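Week 4 handout: base, cabling and power checks on the bench arm

These notes cover the start-up inspection for the arm at Station 6. Read them before the Friday lab. The controller settings are in the separate Cirkbridge sheet and are not repeated.

1. Isolation. Jog the arm to its park pose, stop the program, then switch off at the controller. Wait 20 seconds before touching any connector. The supply holds charge for part of that time.

2. Base connectors. Check that each plug is fully home and that its lead leaves the socket without a sharp bend. Do not pull on a lead to test it; press on the plug body. Record any discoloured insulation in the station log.

3. Dress cables. Wiring clamped to a link must have enough slack for full travel of the joints on either side. Too much slack will snag on the bench. The usual fault is a bracket that has crept along the link – mark its position with a paint pen after tightening.

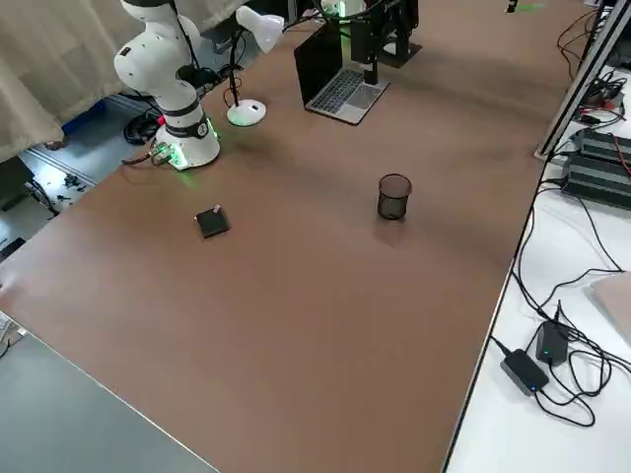 Fig. 1. Bench arm with base ring showing green, clamped bracket on the arm and power adapters on the adjoining surface.

4. Adapters. An indicator light shows only that a unit is energised. It says nothing about output under load. Measure at the terminals and compare with the value on the plate.

5. Work area. Clear loose items from the reach envelope before the first powered move. Lamps and stands inside it are moved or entered in the program as keep-out volumes.

6. Restart. Run the Prundar check routine at reduced speed, one joint at a time. Error 408 means an encoder reply was not received: return to step 2.

Filed under: Mechatronics > Lab handouts > Maintenance

Comments

Rangi Mahuika: Does step 3 apply to the Gutow arm as well? The bracket on it is bonded.

Noeline Gilchrist: Slack check yes, paint mark no.

Ashton Cosgrove: Got 408 twice, reseated the encoder plug and it cleared.

Recent handouts
Week 3: Tool flange alignment
Week 2: Emergency stop circuits
Reading a Tuhiwai wiring diagram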